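Home Posts Archive About Contact
Search this blog Go

Keys and the spare room

I rented out the spare room in December. Rodrigo Vidal took it for 44 nights, and before he came I had to sort out the keys. I had 4 copies cut at Burico, and one of them stuck in the lock. They recut it free.

I also moved my papers to the closet and wrote down the trash days. Rodrigo paid on time and was quiet. Keys now go on a hook when you come in. I still forget mine on Mondays.

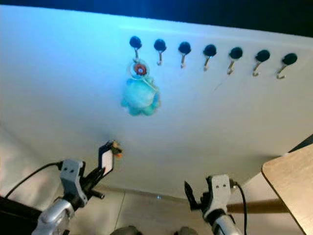

What I'd change

A better mattress, and a lamp by the bed.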